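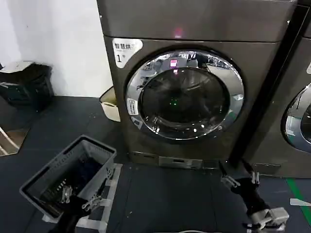
Wash Day in Prerville

The first thing I learned about teaching a robot to do laundry is that I'm bad at laundry. I've been washing my own clothes since college and never gave it a thought, and then Estela Sosa handed me a pair of controllers and asked me to open a dryer door, and I just stood there like I'd never seen one before.

I was in Prerville to spend a day with the small crew at Farnora, who are trying to get a two-armed machine to handle wash day from the basket on. They call the project Tanguy (I asked why, and got three different answers). The way it learns is by being driven. A person puts on a headset, takes a controller in each hand and does the chore through the robot's arms, over and over, while the computer records what the cameras saw and how every joint moved. Do that enough times and the software starts to pick up the pattern. Their target for the dryer job is 500 good runs. When I walked in, the counter on the wall for all the chores together said 1831, and somebody had drawn a little sock next to it.

Estela is the best driver they have. She used to operate a crane, and you can tell! No wasted motion at all. She keeps the left gripper on the rim of the laundry basket so it doesn't wander off across the tile, and she leaves the right one open as she brings it up to the dryer, slow and easy, like she's reaching out to pet a nervous dog. I watched her load dark clothes for a good half hour and could have watched for another.

Then it was my turn.

You don't feel anything, that's what got me. Your own hand knows when it's touching a door. With the controllers I had to judge it all by eye, and that dryer is a tough thing to judge by eye, with a big polished chrome ring on the door that throws the whole room back at you in curvy streaks, and dark glass in the middle. I'd aim for the edge of the ring and close on air. I tried again and bumped it. On my third try I caught the edge, pulled too fast, lost it, and said a word that I'm told is now in the recording.

"Leave it in," said Woo-jin Jin, who runs the training side. "It doesn't learn from the audio."

He's a patient guy with strong feelings about chrome. Plain matte doors are easier on the cameras, he told me, and he could have had one. He wanted the shiny one. People own shiny dryers, and he'd like to find out about the trouble now. Same thinking goes for the trash bin against the wall and the other odds and ends near the machine. Early on the team kept the room bare, and the robot got pretty good in a bare room, and then a visitor put down a coat and it went to pieces.

What surprised me most was how picky they are about which runs to keep. I figured any run where the clothes end up in the drum would count. Nope! Woo-jin throws out the ones where the driver hesitates too long, because the robot will pick up the hesitation too, and sit there in front of the dryer thinking it over. He showed me a clip from last June in which it waved its right arm back and forth twice before every grab. They traced it to one driver, who had a habit of shaking out his wrist. (He's a good sport about it. They named the move after him.)

But mistakes you recover from are welcome. If you drop a shirt and pick it back up, that's gold, says Estela, since the robot is going to drop shirts too and needs to know what comes next. I dropped plenty. I felt very useful for a while there.

By late afternoon I'd done 2 runs that Woo-jin was willing to keep, out of more attempts than I'm going to admit to in print. My shoulders hurt. Estela says that goes away after 5 days or so of steady driving, once you quit hunching toward things that aren't really in front of you.

Before I left they let the robot have a go by itself. Everybody stopped talking. It reached for the door a little low, paused, came up, and got hold of the ring, and the door swung open. Then it went for a sleeve and came away with nothing, and went for it again. Estela leaned over and whispered that the second reach was hers. She knew it the way you'd know your own handwriting.

When I got home I had a load of towels waiting, and I noticed I hold the basket with my left hand too.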